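工单标题：506室黄色长柄垃圾桶，袋子老往下滑，盖子立不住，另附鞋套两种混发的问题
提交人：Zhuoran Hou
所属区域：Clendby楼，506室（地毯区）
设备/物品：Favetti长柄翻盖桶，黄色
类别：后勤用品 / 日常耗材
提交时间：2021年3月
状态：已解决（鞋套部分转耗材组）

问题描述

你好你好，又是我，506的。上次报门口地毯翘边的也是我，那个已经好了，谢谢！

这次是垃圾桶。就是我们屋里那个黄的，盖子上带一根长柄，拎着柄走、盖子自己合上，放下以后可以把盖子掀起来的那种。外面黄，里面深蓝。领回来的时候大家都挺高兴，因为之前那个敞口的小桶实在太容易踢翻了，尤其是门口那块地方，每个人都站在那儿单脚蹦着穿鞋套、脱鞋套，踢一脚桶太正常了。

现在的毛病有两个：

一、垃圾袋往下滑。早上套好的袋子，到中午袋口已经掉进桶里面了，鞋套直接扔在袋子和桶壁中间，收袋子的时候还得伸手下去捞。用过的鞋套，你懂的，底上全是灰和头发，捞起来很不愉快。

二、盖子立不住。掀开以后松手，它有时候老老实实待着，有时候慢慢往下倒，最后“啪”一声合上。我开会的时候它合过一次，全屋人回头看我。桶在我后面，我有什么办法。

麻烦看一下是桶的问题还是我们用法的问题。如果要换桶，希望还是这个黄色的，好找。

——Zhuoran

服务台回复一

您好，工单已收到。请先确认以下几点：桶内使用的垃圾袋规格；桶内主要投放的物品；盖子掀开到最大时是否有卡住的手感；桶是否放在平整的地面上。

我的回复

好，一条一条来。

袋子：蓝色半透明那种，是从Breltthorpe那边送来的耗材箱里拿的，一卷一卷，卷芯上的标签被撕了，我翻了半天箱子，只在箱子侧面看到一个17升。桶是多大我不知道，桶底那张贴纸磨花了。

投放物品：九成是鞋套。剩下的是纸巾、一次性手套，偶尔有人扔咖啡杯，我已经说过很多遍咖啡杯扔茶水间那边的大桶了，可能要贴张纸。

手感：掀到头的时候，有时候能感觉到“咯噔”一下，有时候没有。有“咯噔”的那几次盖子都没倒。这个是我回你这条之前特地蹲在那儿掀了好多遍才发现的，掀到同事问我是不是丢东西了。

地面：地毯，灰色带条纹的，整屋都是。桶就搁在地毯上。平不平……看着是平的。桶底下那块有没有接缝我没注意，等会儿挪开看看。

服务台回复二

感谢配合。初步判断袋子规格偏小，袋口翻边不够，受力后回缩。请尝试将袋口向外翻折后再压紧，观察半天。盖子问题请将桶挪到另一位置对比。

我的记录（当天下午）

照做了，写细一点，省得来回问。

先把桶清空。清空之前收了满满一袋鞋套，压一压其实没多少，全是空气。鞋套这个东西太占地方了，蓬在那里看着像满了，一脚踩下去只剩薄薄一层（我没踩，我是用手隔着袋子按的）。所以有一个小经验：扔之前把两只鞋套卷成一团，或者一只塞进另一只里，桶能多撑好一阵子。

然后套新袋子。抖开，袋底推到桶底，再把袋口往外翻。到这一步问题就出来了，袋口翻过桶沿以后，外面只剩窄窄一条，手指头都捏不住。我让两边都翻多一点，结果另外两边就绷起来了，袋底悬空，离桶底还有一截。这样的袋子，里面扔点东西往下一坠，翻边的那条自然就被拽进去了。你说的规格偏小，我觉得是对的。

还有一个我自己瞎琢磨的：袋子和桶壁之间有空气。刚套上去的时候袋子鼓鼓囊囊的，里面全是气，怎么按都回弹，我按左边它鼓右边。后来我把手贴着桶壁从上往下捋，让气从袋口那边跑掉，才算服帖一点。但是捋完以后袋口又少了一截，真是的。

盖子这边，我把桶往窗户方向挪了大概一步，还是在地毯上，掀开，松手，倒了。再掀，“咯噔”，没倒。再掀，倒了。跟位置应该没什么关系。桶原来待的那块地毯下面也没有鼓包，我用手按了一圈。
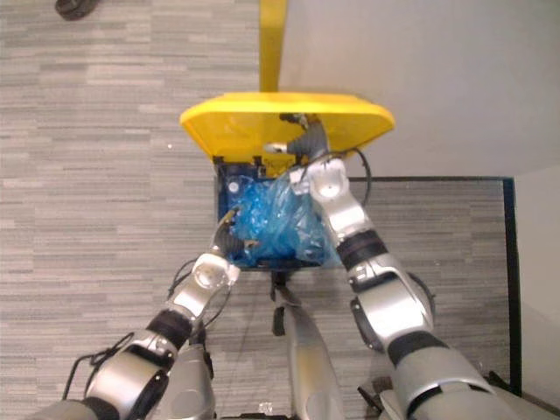
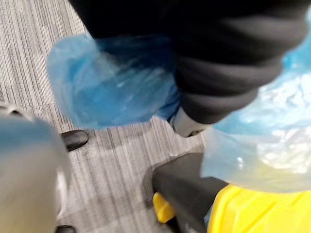

顺便说鞋套吧，反正都写到这儿了，能不能就在这一张单子里一起看？不行的话我另开。

我们门口现在发的鞋套是混着的，两种。一种蓝得比较实在，另一种颜色淡很多，透的，拿在手里轻飘飘。不知道是不是换了供应商，箱子上写的是Hồ，以前没见过这个名字。淡的那种我自己穿过几次，感受就是一个字，滑，走两步后跟那里就往下溜，走到座位上鞋跟已经露在外面了，那还套它干什么呢。还有同事反映淡的那种容易从脚尖破，我没遇到过，替他们转述一下。

鞋大的人更惨。我们屋有一位穿的是厚底运动鞋，他的办法是先套脚后跟，再往前拉脚尖，说这样后跟不容易掉。我试了，有点用，但是我鞋小，怎么穿都还行，我说了不算。

这个跟垃圾桶有什么关系呢？有关系的！鞋套不好穿，大家就一次拿好几只，穿坏的随手扔，桶满得就快。昨天我收袋子的时候发现里面还有根本没穿过的，整整齐齐叠着，估计是拿多了懒得放回去。

服务台回复三

已收到。鞋套可以先在本单登记，后续可能转交耗材组。垃圾桶请再确认：盖子铰链处是否有异物；桶内壁是否有固定袋口的卡件。

我的回复

异物！有！

我把盖子掀到头，拿手机电筒照铰链，左边那个缝里面夹着一小条蓝塑料，一看就是鞋套的松紧口那圈，扯断了卡在里面的。用镊子夹出来的，夹了三次，第一次只扯下来一点点，剩下的缩得更里面，我差点放弃。后来把盖子半合，缝松了一点，镊子一伸就出来了。所以如果别的屋也有这个问题，记得盖子半合着夹，别掀到底了硬拽。

右边的缝里有灰，团成一小坨，也弄掉了。两边都用干布擦了擦。没上油，不敢，怕沾到袋子上。

夹出来以后掀盖子，每一次都“咯噔”。我连着掀了7次，一次没倒。隔壁桌在数，不是我数的。

至于固定袋口的卡件，我不知道你说的卡件长什么样。我用手沿着桶里面摸了一圈，没摸到钩子，也没摸到能压的圈。会不会是应该有一个圈，发货的时候漏了？你们那边有没有说明书？

服务台回复四

经核对，该型号部分批次附带一个可拆卸的压袋圈，随桶装在单独的袋子里。请确认领用时是否收到。

我的回复

啊。

有一个圈。在柜子最下面一层，跟那堆没人要的转换插头放在一起，黑的，长方的，角是圆的。我一直以为是哪个收纳盒的边。

先不急着高兴，我拿它比了一下，放是放得进去，可是袋子不够大，翻边太短，压袋圈压下去只能压到三条边，第四条边一压就把对面的拽出来。还是得换大一号的袋子。能不能从别的楼层匀一卷给我们试试？我不挑颜色。

另外圈往下压的时候比较紧，要先压对角两个角，再压中间，直接四面一起按是按不进去的，我按得脸都红了。

服务台回复五

已安排从三楼调拨一卷大号垃圾袋，今天下班前送到。请试用后反馈。

我的记录（第二天上午）

袋子到了，谢谢送袋子的那位，放在门口还给我敲了门。

大号的套上去完全是两回事。袋底能落到桶底，袋口往外翻一圈还有富余，圈压下去四条边都吃得住。我又把手伸进去按了按袋底，使劲往下拽了一把，袋口没动。放了一上午，大家来来回回扔鞋套，到我写这条的时候，袋口还在外面。

有一个小问题，袋子太大的话，翻在外面的那截有点长，垂下来，盖子合上的时候偶尔会夹到一点。我的处理是把多出来的那截往圈底下再掖一掖，背面掖得多一点，铰链就在那边，别再让塑料跑进缝里去了。掖完比较利索。

盖子继续观察。目前没有自己合上过，开会也没响。

顺手写了张纸贴在桶旁边的墙上，内容抄在这里，你们要是觉得能用，可以给其他带地毯的屋子也贴一张：

鞋套脱下来，卷一下再扔。
拿多了没穿的，放回盒子里。
咖啡杯去茶水间。
盖子掀到听见“咯噔”再松手。
收袋子的人：先取圈，再提袋，新袋子套好把圈装回去。圈别扔！

最后一条是血泪教训，虽然这次没扔掉，但是我看到有人收袋子的时候连圈一起往外提，我喊住了。

服务台回复六

很高兴看到问题改善。是否可以关闭工单？

我的回复

先别关，让我再用几天。上次地毯翘边那个你们关得快，关完第二天又翘了，我不是抱怨啊，就是想稳一点。

趁着没关再问个收桶的事。这个桶拎着柄走的时候盖子会自己合上，这个设计我喜欢，从门口拎到走廊那头的垃圾间，一路不洒。可是装了压袋圈以后，拎起来桶里面有一点点“哒哒”的响声，是圈在动吗？正常吗？放在地毯上用的时候没声音，只有走路的时候有。

服务台回复七

压袋圈与桶壁之间存在少量间隙，轻微响声属于正常现象，不影响使用。如果介意，可将袋口多折一层后再压圈。

我的记录（几天以后）

多折了一层，不响了。

汇报一下这几天的情况，尽量不啰嗦：

袋子没有再滑下去过。中间有一次我看见袋口歪了，一边高一边低，去问了一圈，是有人收完袋子没装圈，把圈搁在桶后面的地毯上了。装回去就好了。看来我那张纸还要再写大一点。

盖子自己合上过一次，我立刻去看铰链，里面又有一丝蓝塑料，很细，这次手指甲就抠出来了。所以我觉得根源还是鞋套，有人扔的时候不看，从盖子后面那个角往下一甩，松紧口就挂在铰链上。我给屋里的人说了，从前面扔，前面那么大一个口。以后我每周收袋子的时候顺便擦一下铰链，也就一分钟的事情。

袋子的用量：原来是小号的，天天换，有时候一天换两次；现在大号的，鞋套卷着扔，隔天换一次也够。当然这几天屋里人比平时少一点，有几个出差的，等人都回来了再看。

地毯上还是有灰，主要是脱鞋套的时候抖下来的，门口那一块最明显。灰色的地毯带条纹，不凑近看真看不出来，但是一吸尘，吸尘器的盒子里就有数。我把桶往门口挪了一小段，大家站着脱完直接扔，不用提着鞋套穿过半个屋子，这样灰集中在一处，也好吸。保洁阿姨说行，她说比以前好弄。

鞋套那边有消息吗？门口盒子里现在剩下19只，不是19双，单数我也很困惑，总之撑不过这两天了。申请补货的时候麻烦备注一下，要那种蓝得实在的，淡的那种如果还要发，请单独放一盒，让大家自己挑。混在一起的结果就是左脚一种右脚一种，左脚没事，右脚走着走着掉了。

服务台回复八

鞋套问题已转耗材组，新单号会通过邮件发送给您。垃圾桶部分请确认是否关闭。

耗材组回复

您好，Breltthorpe近期的鞋套由Hồ分包供货，同一箱内存在两种厚度，属于配货时混装。四月起按厚度分箱。本周先补一箱厚款至506室门口。薄款请勿丢弃，可用于短时参观。

我的回复

收到收到，分箱太好了！薄的我收起来了，装在一个纸袋里，写了“参观用”，放在鞋套盒子旁边。

补一句给耗材组：厚款的松紧口也有松有紧，紧的那种穿的时候要两只手撑开，别拿指甲勾，一勾就裂一道。要是以后能选，选中间的吧，太紧了大家站不稳，门口又没有凳子。对，凳子！门口能不能放一张凳子？矮的就行，不要带轮子，带轮子的一定会有人坐上去滑走。这个我知道要另开单，我等会儿就开，你们先有个心理准备。

垃圾桶可以关了。盖子好好的，袋子好好的，圈在圈该在的地方。

最后把整个过程整理一下，别的屋来搜的时候可以直接抄，我自己搜工单的时候最恨一页一页往下翻：

袋口滑进桶里：先看袋子够不够大，翻出来的边捏不住就是小了，找服务台换大一号。去柜子里翻一翻有没有黑色的长方形圈，那是压袋圈，不是收纳盒的边。先压对角，再压中间。

盖子掀开会倒：看铰链两边的缝，盖子半合，用镊子夹，塑料丝和灰都清掉，干布擦一下。掀到有“咯噔”一声。

袋子鼓起来按不下去：手贴着桶壁往下捋，把气赶出来，捋完再翻边。顺序反了就得重来，我反过。

盖子夹到袋子：多出来的往圈底下掖，靠铰链那边多掖一点。

拎着走有响声：袋口多折一层。

服务台回复九

感谢您的详细反馈，工单关闭。如问题再次出现，可在关闭后七天内直接回复本单重新打开。

我的回复（关闭后追加）

不是要重新打开！别紧张。就是告诉一声，隔壁屋的人刚才来借镊子，他们那个桶也是Favetti的，也夹了鞋套。镊子借出去了，圈也帮他们找到了，在打印机后面。他们用的也是小号袋子，麻烦下次调拨的时候给他们也带一卷。凳子的单子我已经提了，标题写的是“506门口凳子，矮，无轮”。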